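给里瓦德基金的进展报告(第二期)
项目:斯卡兰塞仓配点“装袋与归位”自动化及岗位调整
执笔:蔡京和(Kyung-hwa Chae),运营
日期:2026年8月8日

时间紧,先把能写的都写上,附表月底前补。上次Kopecký女士回信里问的三个问题,分别在第二、第四、第六节答。

一、到目前为止

总体:比计划慢,但没停。双臂装袋工位已经在用,归位那一段还在练。马尔代尔那边的第二个点没开工,场地合同卡在消防验收,见第五节。

这一期做了:
- 收集演示数据965段,其中511段标完,可以拿去训练。剩下的有一批光线太暗,Štefanec说先放着,等他看过再决定要不要。
- 装袋岗排班改了两次,第一次改得不好(下面讲)。
- 培训,早班全部上过,晚班只上了一半。
- 工伤记录补录到去年12月,以前是纸的,字迹有几页认不出来。

没做:
- 噪音测量。仪器借出去了还没还回来。
- 供应商雅尔钦卡亚的夹爪备件验收,货到了,箱子没拆。

二、岗位变化(答Kopecký女士第一问)

问的是:机器上来以后,原来装袋的人去哪了。

没有裁人。这个要先说清楚,因为外面有人传。原装袋岗的人现在分三种活:一部分转去做示教,就是握着操作杆带机械臂做动作;一部分做抽检;还有几位自己要求回收货区,说坐不住。收货区那几位工资按原岗发,到年底再谈。

示教这个活比想的累。不是体力,是眼睛和手腕。同一个动作反复来,袋口捏住,提一下,放开,重来。Bednárik带的那组一开始按两小时一轮排,第三天就有人说手发麻。后来改成四十分钟换人,中间去做抽检。第一次改班时把休息和换岗算在一起了,等于没休,大家意见很大,是我的错,第二次改班已经分开。

工资:示教岗每月加600,从本项目人员经费里出。目前只批到本期末,下期要不要继续,请基金方面给个话,员工问了我好几次。

抽检岗没加钱。他们有意见,认为判断错了也是要担责任的。我觉得有道理,但预算里没这一项。

三、工位上的情况

装袋工位原来设计在台面上做,现在加了一个地面工位。起因是收货那边很多零食是装在顾客退回来的购物袋里直接放地上的,人弯腰去拿,一天下来腰受不了。工伤补录里腰的问题排第一,所以先做这个。

塑料袋是现在最麻烦的。纸箱、硬盒都好说,袋子软,一碰就变形,袋口这次朝左下次朝右,提手还会挂到别的东西。Štefanec的意见是多收不同样子的袋子,新的旧的、印花的不印花的、皱的都要。我们从门店收了一批旧袋子,够用一阵。

夹袋口前沿的动作单独拎出来练。夹得太浅会滑,夹深了连里面的包装一起带起来。薯片、糖果这类充气包装尤其怕夹。示教员现在有个习惯做法:先夹住袋口靠自己这边的一层,停一下,看袋子里的东西动没动,再往上。这个是她们自己摸出来的,我们写进了操作说明第4版。

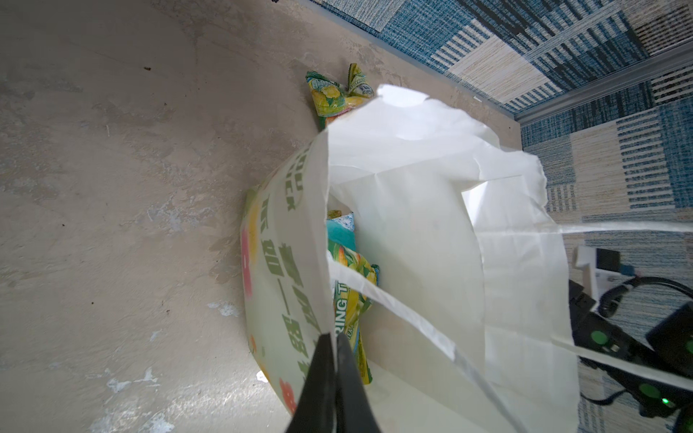 四、安全和隐私(答第二问)

地面工位用黄线围了一圈,人在线内时机器降速。急停按钮装了两个,其中一个位置太高,个子矮的同事够着费劲,已报Štefanec改低,还没改。

腕部摄像头会不会拍到人,问得最多的就是这个。规定是:
1. 开始录之前喊一声,附近的人可以走开。
2. 录到脸的片段整段删,不打码,打码太费时间。
3. 录像不作考勤用,也不用来评示教员快慢。这一条是员工代表Nikolaidis坚持写进去的,厂方签了字。
第2条执行得还行。第1条晚班经常忘,我去看过两次,两次都没喊。已经跟晚班组长讲了,下期再查。

线缆。机械臂的线现在走得比较乱,地面工位尤其是,收工时容易绊。要买线槽,钱不多,走日常采购。

五、马尔代尔

没有实质进展。消防那边要求重新画疏散图,图画好了递上去,等。房东口头同意延期,没有书面的。如果月底前还批不下来,建议把原定给马尔代尔的两名示教员名额先给斯卡兰塞晚班用。需要基金同意,请回邮件即可。

设备先存在斯卡兰塞库房,没开箱,保修从开箱日起算,这点跟雅尔钦卡亚确认过。

六、员工怎么看(答第三问)

Bednárik做了一轮谈话,没有用问卷,上次问卷回收太差。摘几条,名字隐去:

“腰是好多了,这个我承认。就是觉得一天下来没干什么,其实干了很多。”
“想知道教会它以后我教什么。”
“希望培训在上班时间里,不要下班留人。”
“夹袋子这个我比工程师会。”

第二条问的人不止一个。我们目前的回答是:商品和包装一直在换,示教不会一次做完,另外抽检岗会留着。这个回答不够,大家也听得出来。打算下期拿出一份书面的转岗安排,写明每个岗位留多久、怎么选人。请基金推荐一位做过这类事的顾问,半天也行。

培训时间已经改到上班时间,从下个班次开始。

七、钱

人员经费用得比计划快,主要是换岗次数多了,人手跟着多。设备经费有结余,备件没全买。想从设备科目调2,000到人员科目,用来补晚班培训的替班费。调整申请表另附(表上日期写错了一处,已手改,请以手改为准)。

差旅基本没动。

八、下一期要做的

- 晚班培训补完
- 急停按钮改低
- 噪音测量,仪器先要回来
- 备件开箱验收
- 剩下的演示数据标注,暗的那批请Štefanec给个结论
- 转岗安排初稿,先给Nikolaidis看,再报基金
- 操作说明第5版,加提手挂住时怎么处里

九、请基金答复的事

1. 示教岗每月补贴下期是否继续。
2. 科目调整。
3. 马尔代尔名额暂转晚班。
4. 顾问推荐。

第1条最急,排班表要提前贴出来。其余的下次通话时讲也可以。通话时间我这边早上都行,下午要在现场。

附件:排班表两版、操作说明第4版、工伤补录汇总(缺三页)、科目调整申请表。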